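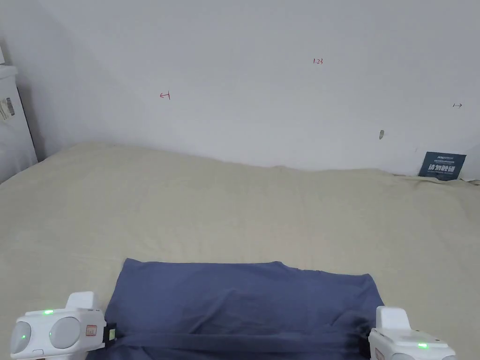 4. Setting up the delayed start on your Brutine washer-dryer

I've had mine for 18 months now, and this is the bit I get asked about most. The printed booklet covers it in one line, so I've written it out the long way.

1. Turn the dial to the programme you want before you touch the clock button. If you do it the other way round, the delay clears itself and you have to begin again.

2. Press and hold the clock button until the display blinks. Mine takes a good long press.

3. Tap the plus button for the number of hours you'd like. It stops at 14, then jumps back to zero (very annoying if you were tapping away without looking!).

4. Shut the door firmly and press start. You want to see the little padlock come on.

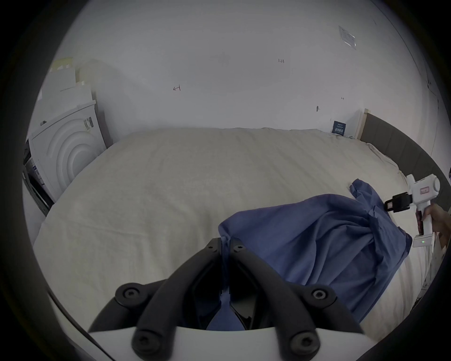 Note: the delay counts down to the start of the wash, so add the length of the programme yourself. I set 7 hours before bed with the short cotton wash, and it's finished nicely by breakfast.

5. To cancel, hold start until the padlock goes off. Wait for the click before you pull the door — the catch on mine is a bit slow.

Caution: don't use the delay with the drying setting if you're going to be out. I only ever delay the wash and start the dryer by hand once I'm up.

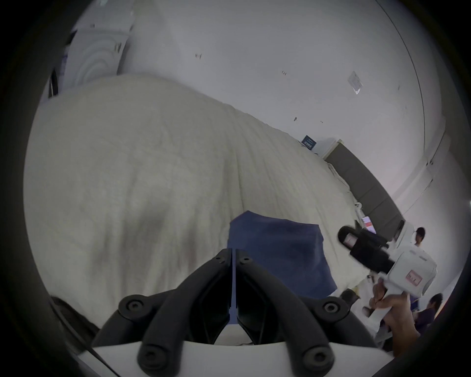 If the display shows 3349, the child lock is on. Hold the two outer buttons together until it goes away, then start again from step 1. A power cut wipes the delay as well, and you'll need to reset the clock first, which is in section 2.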